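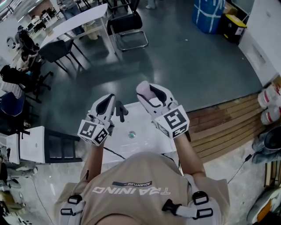 Mesa blanca brillante para trabajos pequeños: ¿os cansa la vista?

zuvis_taller
Buenas tardes a todos. Escribo desde Redville y mi español no es perfecto, pido paciencia. Tengo desde enero una mesa blanca con acabado brillante y en ella ordeno piezas pequeñas. Se limpia muy bien, pero la luz se refleja en la superficie y después de una hora me duelen los ojos. El suelo es verde oscuro y también refleja un poco. ¿Conviene cambiar la mesa o cambiar la lámpara?

rilus
La lámpara. Yo pasé de 3.000 lúmenes a 400, colocada de lado, y el reflejo casi desapareció.

hsu_224
No estoy de acuerdo con rilus. Con 400 no ves una pieza transparente sobre blanco. Pon un tapete gris mate y deja la luz como está.

rilus
Depende de la pieza. Las que tienen el centro de color, como esa pequeña del centro turquesa, se encuentran sin problema.

hsu_224
Esa sí. Las otras no.
Y otra cosa: yo pasaría el cable negro por detrás de la mesa. Por delante se engancha con la ropa, a mí me ha tirado una caja entera de tornillos.

zuvis_taller
Gracias a los dos. Probaré primero el tapete — es más barato — y moveré el cable esta noche. ¿De qué medida lo compro, para toda la mesa o solamente para la zona de las manos?

hsu_224
Solo la zona de las manos. El resto déjalo blanco, que se limpia mejor.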